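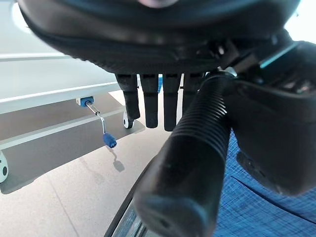
Dronito told me in another thread that once a congregation closes, its books are as good as gone, and that I should give up on the Tivberg church and work from gravestones. I really don't want to do that! So I'm starting a fresh thread to see if anyone has had better luck.

Where do the records of a closed church end up?
Posted by Tarek Sleiman in Church History & Old Records, February, 9:40 pm

Some background. My wife's family belonged to a little Swedish-speaking free church in Tivberg (tiny place, blink and you're through it). There was a big falling-out over whether kids should be baptized, a bunch of families walked out, and they held their own meetings in a barn for 15 years before the two sides made up again. At least that's the family version. My mother-in-law tells it like it happened last week, and she still won't say a kind word about the people who stayed behind in the old building.

I'd love to find out how much of it is true. What I have so far is a photocopy of one page from a minute book, with a list of families "released from fellowship," and on the back in pencil it says the full book runs 300 pages. No hint about where the book was when the copy was made. The church closed for good decades ago and the building is a house now. I wrote to the regional office of the denomination it later joined, and they told me they do have a box from Tivberg, but part of it is restricted until 2068. I'd be very, very old by then!

So two things I'm stuck on. Can a church really close its records that far out? And is there any other place the minutes of the barn group might be, seeing as they weren't part of the denomination at the time?

Kakumix
Hi Tarek, fun one. I've spent way too many evenings on this kind of thing (my own people were Methodists who couldn't agree on an organ) so here's what I'd try.

On the restriction, yes, a church archive can usually set its own rules for its own papers, and long closures are pretty common when there's discipline in the books. Those old minutes can be rough. Who drank, who got pregnant, who owed money to whom, all with full names. But you said PART of the box is restricted, and I'd lean on that word. Write back and ask for the folder list, then ask which folders are closed and why. It may be that the late stuff is closed because it names people who could still be living, and your baptism fight is sitting there wide open. I'd also ask if a staff member could check one entry for you even if you can't see the page. The worst they can say is no, and I've had a yes from people who sounded pretty grumpy in the first letter.

For the barn group, forget the church for a minute and think about the clerk. Somebody wrote those minutes, and when a small group folds back into a bigger one the clerk very often just keeps the book. It goes in a trunk, then to a daughter, then to a county historical society with no label on it. So look at your photocopied page, see whose name is signed at the bottom, and trace THAT family forward. Try the newspapers too. If there were Swedish papers in your area, they loved a church quarrel, and a traveling preacher would send in a letter about it, usually taking sides.

One more thing, check the deed for the church lot. If there was ever a fight over who owned the building, there could be a court case, and court files can be wonderful. I found a whole sermon copied into one once.

Dronito
I still say gravestones. If the barn people had their own burial ground you'll see the split right there in the dates. But sure, try the archive. Also your mother-in-law is a source, get her on tape before you do anything else. Don't correct her, just let her talk.

Ringo_in_the_pews
Same problem here, following. Mine was Baptist though so I don't know if it counts.

Comments

Tarek Sleiman: Kakumix, thank you, this is great. The signature at the bottom of the page is half missing on the copy but I can make out a first name and I think the start of the last one. Going to ask for the folder list tonight. Dronito, fair point about the tape, she's coming over for supper and I'll get her going on the barn.

Kakumix: Post the signature when you get a chance! Old Swedish handwriting is my idea of a good time.

pewter_hen: My grandfather's church threw its books in the furnace when they merged, so ask soon is all I'll say.

Dronito: Told you.

Related threads
Reading faded pencil in old hymnals
What does "released from fellowship" mean in church minutes?
Did traveling preachers keep their own baptism lists?
Finding a circuit rider's route from newspaper notices
Who owns the communion silver when a church splits?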